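Bench practice at Almont: handling open bowls with two arms
Gallery, 2 pictures

Almont's handling rules for two-armed work were rewritten in July, after 46 comments from the people who set up and watch the benches. Ekene Briggs edited the text and Senyo Aryee checked it against the way the benches are run. The part on open containers is sheet 8 in the bench folder. It covers bowls, cups and anything else picked up by the rim.
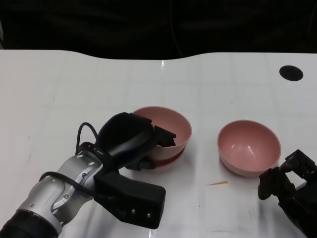 The gripper is at the rim of one bowl, with one finger inside. The second bowl stands clear of it.
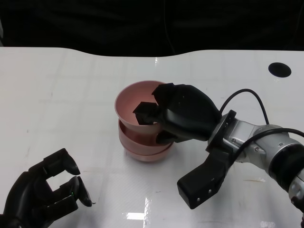 Three bowls nested, with the gripper on the top one and the other hand held back at the left.

Filed under: Rules and good practice / Shared benches

Sheet 8 asks for the following.

Take a bowl by the rim, one finger in and one out. Do not press down on the base.

Only one hand works on a stack at a time. The other waits open, away from the bowls, until the first has let go.

Cables must have enough slack for the wrist to turn fully. Check this with the arm powered down.

Wipe the table before each session and pick up loose bits. Marks that will not wipe off go in the bench log.

A stack that is out of line may be left as it is if it stands by itself. If it leans on a hand, stop and restack.

Bongani Khumalo keeps the bench log, and entry 2567 is the one to read on slack cables. Comments on sheet 8 go to Clive Entwistle, who is also collecting wording for lidded containers.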